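Print this page | E-mail this page

Dark curtains on three sides of a work table, too gloomy?

I've got a matte black table in a corner of our shop and I want to hang dark green fabric behind it and down both sides. The wall is all pipes and shelving and I'm sick of looking at it! My worry is that it'll feel like a cave, and small stuff will vanish on the tabletop. Has anyone lived with this? Budget is tight, and I already have 11 yards of cloth from a closeout.
posted by Derar

I did it in March and love it. Get the panels wider than you think you need so they hang in folds (flat cloth shows every wrinkle and looks like a bedsheet). I had to join two pieces for the back and the seam doesn't bother me one bit. Wash the fabric first, mine shrank.
posted by Kneath_26

Gloomy in the corners, sure, but the table itself is fine if your light comes from overhead. Mine went dim at the sides until I swapped the bulb, I think it was a 700 lumen one before.
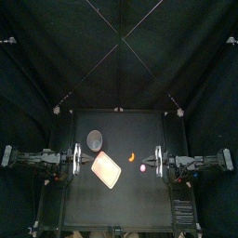

As for losing things, pale stuff is easy, a light-colored tray or board practically jumps out at you on a dark top. Gray dishes are okay too. Black screws, forget it, I keep those in a cup now! Oh, and keep the hem off the floor an inch or so, or you'll be picking sawdust out of it forever.
posted by tollier

dont do velvet. lint
posted by user3491

Last updated: March

Contact us | Copyright Vudetness Community Help | Back to top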